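About Basano

Basano furnishes living rooms for rent. We started in Devham in 2000 with one van and a rented garage, and we still work from Devham, now out of a warehouse on the east side of town. Our customers are people between homes, landlords with furnished units, and sellers who need a house to look lived in while it is on the market.

We deliver within 20 miles of the warehouse. Past that we charge by the mile, and the office can give you a price over the phone.

What we rent

Most orders are built around a sofa. We add side tables, a floor lamp, a rug if the room needs one, throw pillows, and the small things that go on shelves and tabletops. You can rent a full room or single pieces. The shortest rental is one month.

Small items are handled one at a time, and each goes back to its own shelf at the end of a rental. White pieces are wiped down before they go out again. Anything chipped comes off the list. 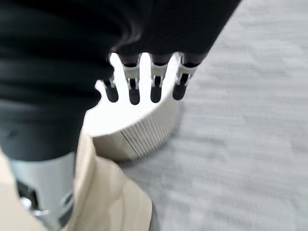 White cylindrical piece, small items.

The Pukberg room

The set we rent most often is the Pukberg. It is a long cream-colored sofa with adjustable headrests and button tufting on the back cushions, and it seats a family without anyone ending up on the floor. It comes in sections. Please measure your hallway and your front door before you order, including the door frame. Stairs with a tight turn should be mentioned when you book.

With the Pukberg we supply a round side table from our Do series. The Do has a white marble-patterned top and a textured base in grayish beige. It goes at the end of the sofa next to the armrest, leaving enough space behind it for a lamp stand. We set it there unless you tell us otherwise.

Pillows are part of the set. The standard colors are teal-blue and light gray. Teal-blue does well against the cream and is the one people ask to buy at the end of the rental. We do sell them.

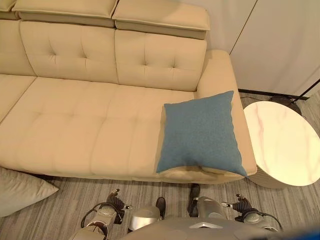
Setting up

Two of our people come with the truck. The rug goes down first, then the sofa sections, then the table and lamp. Pillows are last. They are set upright against the back cushions or the armrest, and the seat is smoothed down before we leave. A full room takes a morning.

We don't hang pictures or move furniture you already own. If there is an old sofa in the way, please have it out before we arrive. We can give you the number of a hauler.

Please keep the seat cushions out of direct sun where you can, and use a dry cloth for dust. Spills should be blotted and then reported to us. We would like to hear about it the same day. Do not use household cleaner on the upholstery.
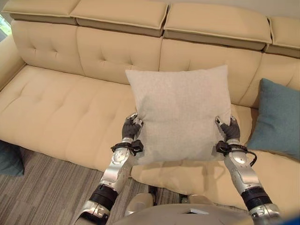 Cream sofa with the gray and teal-blue pillows.

Prices and deposit

A side table alone starts at $20 a month. The Pukberg room is $350 a month, delivery inside Devham included. The deposit is one month's rent, returned after the pieces have been checked. Extra pillows are added to the monthly bill, and the current price list is at the front desk.

Pickup is free if you give us two weeks' notice. We are closed for stocktaking the first week of July, and no deliveries or pickups are made then.

Page updated June 5, 2022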